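17/07/2024
Campaign finance notebook, Jivthorpe desk

Good day! The Bautista filings finally load properly in Prenuta, all 246 pages of them, and the donor matching is working far better than I dared hope. Notes while it's fresh.

1. Name cleanup
Danilo Dumlao's idea of matching on street address first and surname second is brilliant. It pulled married couples together who file under different last names, and it caught a law office that six people had listed as home (all six gave to the same state senate race, in the same week!). Left those flagged, not merged. I want to see the paper forms first.

2. Small donors
Anything under $200 isn't itemized in this batch, so we only have lump totals. Don't try to spread them across towns. I did that last time and the map looked lovely and meant nothing.

3. Transfers between committees
Still messy. The Drorero PAC shows up as both giver and receiver on one transfer, with the dates swapped. My guess is a typing slip in the amended report, but the original needs to be checked before we say a word to anyone. Danilo has the login.

4. Desktop for the big runs
Processor, socket and motherboard are the parts to know on this one. Save the match table to the shared drive before starting a long run, please!

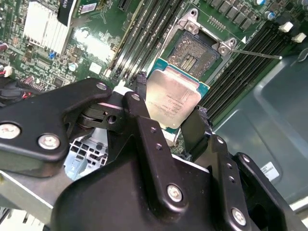 5. Next
Pull the lobbyist register and run it against the same address table. I'm really excited about this one, the two lists have never been put side by side here as far as I know. The October reports will use the new form, so the column names in the import script have to change before then. Ask the clerk whether amended pages will carry a mark.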